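**Grenerlow to play remaining home league games at Festus Park**

GRENERLOW, November: Grenerlow Gaelic Football Club will play its remaining home league games at Festus Park, the club confirmed this morning. The move takes effect with the next home fixture against Pastor.

The club's own field at Stidus Road will close for drainage work. Two of last season's home games were moved at short notice after heavy rain, and the lower end of the field has not held up well under training.

Festus Park has seating for 800 and a full-size field. Throw-in for all senior games will be at 2 p.m. Junior games will start at 10 a.m. on the same day.

"We looked at splitting the games between a few grounds and the players didn't want that," said team manager Hussam Zoubi. "They asked for one place they could get used to. Festus is a bit wider than what we have, so we'll need to work on our kickouts."

Season tickets remain valid at Festus Park. The club has 115 season ticket holders, and each will get a parking pass by mail. Admission at the gate is $10. Children under 12 get in free.

Training stays on the upper field at Stidus Road. The clubhouse will be open as usual on game days, and food will be served after the final whistle.
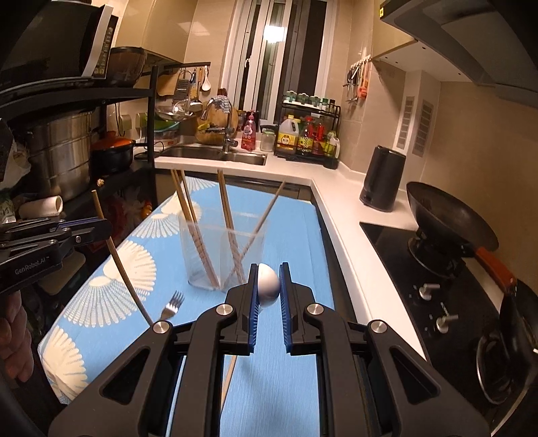
*A chopstick and a white, egg-like object over a light blue tablecloth.*

Questions about tickets or parking can be sent to the Grenerlow club office. Media passes for the Pastor game must be requested by noon the day before.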